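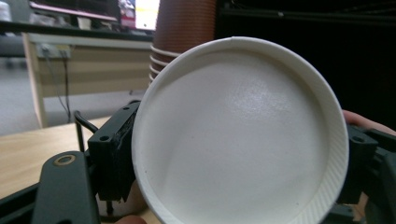 Search our site
Type a product or size and hit enter

About Us

Hi, I'm Teodoro Requena, and I sell paper cups. I've been trying to come up with a grander way of putting that for years and I've given up! Brirnard Paper Cup is a small wholesale shop that sends plain white cups (and lids, and sleeves, and the odd box of soup tubs) to cafés, churches, school offices, ball fields and anybody else who pours things for other people.

I got into this from the other side of the counter. I used to run a coffee stand called Vulik, down by the bus station, and I bought cups from whoever was cheapest that month. Most of the time that went fine. Then one February I got a batch with bad bottoms. You'd fill one, put it on the counter, and a minute later there'd be a little brown ring on the wood. Pick it up and there'd be a drip on your shoe, or worse, on the customer's shoe. I went through sleeve after sleeve looking for good ones with a line out the door and my fingers freezing, and by the end of that week I knew more about the underside of a paper cup than I'd ever planned to.

So let me talk about bottoms for a minute, and then I promise we'll get on to shipping.

A paper cup is really a wall and a floor. The wall is a fan-shaped piece wrapped around until the two edges overlap, and that's your side seam. The floor is a disc that gets pushed up inside, and then the bottom of the wall is folded in over the edge of the disc and pressed tight. Flip a cup over and that's the raised ring you see going all the way around. Look closer and you'll often find fine little ridges in it, where the paper has been squeezed together. People ask me if the ridges are a flaw. Nope! They're what a pressed fold looks like, and I get a bit nervous when I see a cup with a patch where they fade out to nothing. The spot to look hardest at is where the side seam meets that ring, as you've got extra layers of paper all trying to fit in the same place. If a cup is going to leak on you, I'd put my money there.

The other thing I check is the disc itself. I want it flat and sitting up inside the ring, so the cup stands on the ring and the floor doesn't touch the table. If the disc bulges down, the cup rocks, and a rocking cup full of hot coffee is no fun for anyone. Small specks on the paper don't bother me at all, by the way. It's paper, it comes from trees, sometimes there's a dot.

How we check them

When a new lot comes in, I pull cups from different cartons and put them through the same routine I came up with at the stand. First I turn each one over and run a thumb around the ring. Then a squeeze at the base, from both sides, to see whether it pops back round. Then they get filled with hot coffee (real coffee, with cream in some of them, as I don't think plain water tells you enough) and left standing on a sheet of brown kraft paper for 2 hours. Any mark on the kraft paper and I go back and pull more from that carton. If the second pull marks too, the lot goes back to the mill. I keep the kraft sheets in a flat drawer with the lot number penciled in the corner, and if you ever want to see the one for your order, just ask and I'll send it along.

I do have opinions about squeezing, so here goes. You learn a lot more down by the base than up at the lip. The lip of any cup is going to give when you pinch it, that's just how a rolled lip on an open circle behaves. The base has a floor in it holding everything apart. A good one pushes back at you. I've handed cups to new customers at the counter and watched them squeeze the top and frown, and I always tell them to go lower.

What we carry

We keep it short. There are four hot cup sizes, all white, in single wall, plus a double wall in the two middle ones. The lids fit across three of those sizes, which saves you from having a wall of lid boxes under your sink (I had that wall, I hated that wall). The smallest size takes its own lid. Our sleeves are plain kraft, and we call the line Sandhu after the street our first storage unit was on. A few customers stamp them by hand with their own logo and I think those look better than most printed cups.

We don't do printed cups ourselves. I tried for one season and I was bad at it! If you need printing I'll happily point you to the folks at Rolent, who do it all day long and will tell you the truth about how your dark blue is going to come out.

A carton goes out at 70 pounds at the very heaviest, and most are a lot lighter than that, paper cups being mainly air. Please store them on their sides or right side up in the sleeve, somewhere dry, and not directly on a concrete floor. Concrete sweats. I lost a carton of perfectly good twelve-ounce cups that way and I still think about it. And try to leave the plastic sleeve closed until you need it, then take cups from the open end without pulling the whole stack out. Stacks that get pulled and shoved back together get jammed, and then you're prying them apart at seven in the morning and bending the lips.

Who buys from us

We ship about 4,000 cartons a year now, mostly within a day's drive. A good chunk of that goes to people who only need us a few times a year: a chili cook-off, a choir, a swim meet. You don't need an account and there's no minimum beyond one carton. If you aren't sure what size you want, write and tell me what you're pouring, and whether you need room for milk. I'd much sooner mail you a few loose cups to try at your own counter than have you guess from ounces on a screen.

You can also come by. The counter is in the front half of the warehouse, next to the tire place, with the green door that sticks (push near the handle). There's coffee, obviously. We're open weekday mornings, and afternoons too if you call ahead so I know not to be out on a delivery. Bring one of your current cups if you have a complaint about it and we'll turn it over together and have a look.

Last updated Wed 9 October

Get our newsletter! New sizes, holiday hours and the occasional sale. Enter your email address. You can unsubscribe whenever you like.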